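Drying laundry indoors without feeding the mould

The flat in Cledlow has one outside wall that faces north, and by February the corner behind the bedroom door had grown a grey patch the size of a dinner plate. I cleaned it off twice. The third time I bought a humidity meter and started writing numbers down, and most of the moisture came from the clothes airer.

A full wash leaves the machine holding a surprising amount of water. I weighed a mixed load dry, then again after the spin, and the difference was a little over 2 kg. All of that goes into the air of whichever room the airer stands in. If the window is shut and the wall is cold, a fair share of it ends up on the wall.

Spin speed

The cheapest change is on the machine itself. My Ekmont has a default spin of 1000 rpm on the cotton programme and will go up to 1400 if asked. The higher setting took roughly 399 g off the weight of the same load. It creases shirts more, so I take them out and spin the rest again. The extra electricity is small compared with what it costs to drive the same water out with heat.

One thing to check is the drain filter. Mine was half blocked with fluff, and the drum was slowing down before the end of the cycle. After I cleaned it the towels came out noticeably lighter.

Thick fabrics

Fleece and towelling behave differently from each other. Polyester fibre takes up very little water, so what a fleece blanket holds sits between the fibres and spins out well. Cotton towelling soaks water into the fibre as well, and gives it up slowly. In my figures a bath towel needed more than twice as long as a fleece throw of the same area.

Folding undoes the advantage. A blanket hung double over one rail dries on the two outer faces and stays damp along the fold, where no air moves. I hang mine across 4 rails with a gap under each span, and turn it once in the evening. Before it goes in the cupboard I feel along the fold lines, which are the last part to dry.
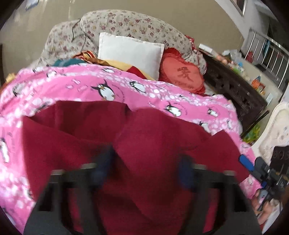 Dehumidifier

I use a small Duman compressor model, bought second-hand. It is rated for far more water per day than it collects in my flat, as the rating is taken in a warm, very damp room. At 18 degrees and 60 per cent humidity, expect much less. Below 15 degrees the coil ices up and the machine spends a good part of its time defrosting, so an unheated room calls for a desiccant type.

Placement matters more than the setting. The airer goes in the smallest room with the door shut, the dehumidifier on the floor with its outlet blowing under the clothes. Set up like this, a full load is dry in 5 hours. In the living room with the door open it took all night, and the meter in the bedroom went up as well.

Windows

Opening the window works when the air outside holds less water than the air inside, and in winter that is nearly always true, even when it is raining. Ten minutes wide open does more than a whole day on the latch, and the walls keep most of their warmth. I do it as soon as the load is hung and again before bed.

The Prostwood paint I put on the corner afterwards claims to resist mould. It has been clean so far, but the humidity has also come down, so I can't say which of the two is responsible. I will leave the meter in place until next spring.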